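Mellness open day: a nose round the workshops

I'd been meaning to get to one of the Mellness open days for ages, and in February 2026 I finally managed it. If you don't know the place, it's an old laundry building down by the canal that was split up into small studios, and twice a year they throw open the doors and let people like me wander about getting in the way. Entry was £4, which got you a paper map and a cup of tea. Bargain!

I started on the ground floor with Leite, the soap makers, mostly because I could smell them from the bus stop. They do everything with goat's milk and they were cutting bars off a huge pale slab with what looked like a cheese wire. I had a go. Mine came out like a doorstop (they were very kind and let me buy it anyway). The oat one is lovely, the fennel one I'm less sure about, and I came home with both.

Next door was Kitanska, who bind books. I could have stayed there all day. The woman on the press told me they still take in family bibles and battered cookery books for repair, and the waiting list had been closed since January while they caught up. There was a recipe book on the bench with 684 pages and so much butter on the pastry chapter that you could nearly see through it. I felt very at home.

Then up the stairs, and there are a lot of stairs, to the furniture end. Wood is really why I'd come. We've been dithering over a new kitchen table for two years and I wanted to see some proper grain, close up, with my own eyes, after squinting at tiny pictures on shop websites. The swirly brown tops won me over completely. My other half thinks they'd be too busy with our floor, but I kept drifting back for another look.

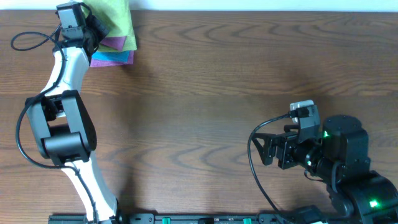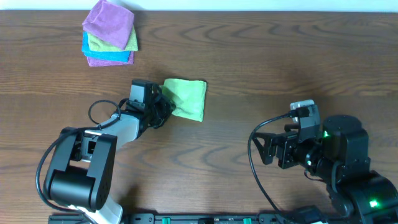
The wavy grain I can't stop thinking about, with some folded cloths on it in both.

I got chatting to Định Lã, who has a bench up there and was very patient with my questions. His advice was to take a scrap of the floor with you when you choose a table, and to look at it by a window in the afternoon. He also says people fuss far too much about polish and not nearly enough about where they put the radiator. Ours is right behind where the table would go, so that's another thing to argue over.

Lunch was at Bikine, the café in the yard. Go early. I was behind a choir on an outing and the queue was out past the bike racks, and by the time I got to the counter the leek pie had gone. The soup was good though, and the bread was still warm. There are only a few seats inside, so I ate mine on the wall in my gloves.

If you're going to the next one, parking is hopeless, so get the number 80 bus, which stops right outside. The lift was out of order when I went, so it's worth ringing first if stairs are a problem. And take a bigger bag than you think you'll need. I had soap in both coat pockets all the way home and the lining still smells of fennel.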